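Tulwood Cold Process Soap Base Kit
Item no. 77
In stock, ships from our Ollcombe workshop

The Tulwood kit is for people who want to make bar soap at home from the beginning, with oils and lye, and who do not want to buy every thing from a different shop. We have sold it for nine years. The recipe has changed only 2 times in these years, and the last change is from December, when we replaced a part of the palm oil by shea butter.

One kit gives 1,000 grams of finished soap after curing.

In the box
Olive oil, coconut oil and shea butter, each one measured and sealed
Sodium hydroxide in a child-resistant bottle
Silicone loaf mold with lid
Instruction booklet, English and French
One pair of gloves, size medium

Not in the box
Distilled water, kitchen scale, thermometer, stick blender, safety glasses. Please have all of them ready before you open the lye. The safety glasses are not optional.

Choosing your containers

Many questions we receive are about what to mix in. Lye attacks aluminum very quickly, so please never use it, also not a spoon. Stainless steel is good. For plastic, look under the container for the number 5 in the triangle, which means polypropylene. Glass is often recommended in old books, but it can crack after some time of use with lye, and we advise against it. Keep one container for the lye water and another one for the oils, and do not use them again for food.
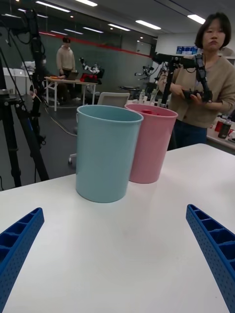
Perrine Hoarau wrote to us that she had marked her lye container with a permanent pen and the writing was gone after three batches, so now she scratches a large L in the side with a nail. We like this idea and have added it to the booklet. A paper label under clear tape also holds for some time, if you do not put it in hot water.

Mixing

Always pour the lye into the water, slowly, and never the water into the lye. The solution becomes very hot in less than a minute. Let it rest in a place with good air until it has come down to 100 °F. The melted oils should have a similar temperature. Then blend in short pulses until the mixture is like thin pudding, and pour it in the mold.

Leave the soap covered for one day, then cut it. The bars need six weeks on a rack before use. You can use them sooner, but they will be soft and finish quickly in the shower.

Scent and color

The base has no perfume. It accepts essential oils up to 3 percent of the oil weight, but check first the limit for the oil you have chosen, because for some it is much lower. For color we suggest the Jadby clays (pink, green or white), one teaspoon for a full kit, mixed with a little water before.

Storage and returns

Keep the kit closed and dry, away from children and animals. Unopened kits can be returned within 30 days. If the seal of the lye bottle is broken, we can not take it back.

Related items
Jadby clay set
Wijesinghe cinnamon leaf oil
Spare loaf mold with lid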